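Sliding gate motor stops halfway when it is cold

gatepost_mk
Hello all. I have a sliding driveway gate with a Gamari motor, installed by Elelico. For two weeks in the morning it opens halfway and then stops. In the afternoon it works well. Elelico wants $211 only to come and look. Is this a normal price?

Caston_Rd
For a visit in January, normal. But first pull the gate by hand with the motor released. If it is heavy, your motor is not the problem. Old grease becomes hard in the track.

nkassab
I do not agree about the grease. There should be no grease in the track at all, it only collects sand. Clean it with a brush and leave it dry. I would look at the force setting.
Nadine Kassab

Caston_Rd
The rollers have bearings, and bearings need grease. But okay, I wrote "track" and this was my mistake.

gatepost_mk
I released it and it is heavy in one place, near the middle. The gate is 15 years old. My neighbor Milošević says I should replace everything, but a new one costs more than $2,000.

nkassab
Please do not buy a new gate for one bad roller! Posted 1/18/21, you can remind me later if I am wrong.

gatepost_mk
Thank you both. I will order rollers.
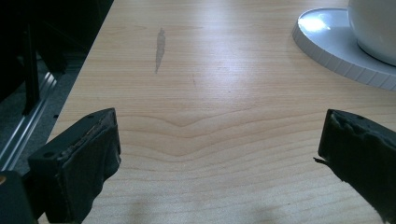
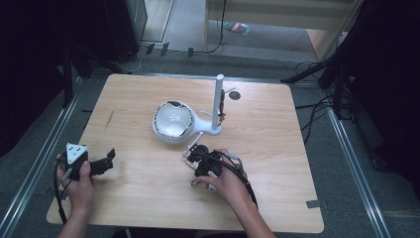 Caston_Rd
Should he turn up the force setting until the new rollers come?

nkassab
Leave the force where it is. With more force the gate can push hard against a person or a car before it stops. Open it by hand in the morning for now.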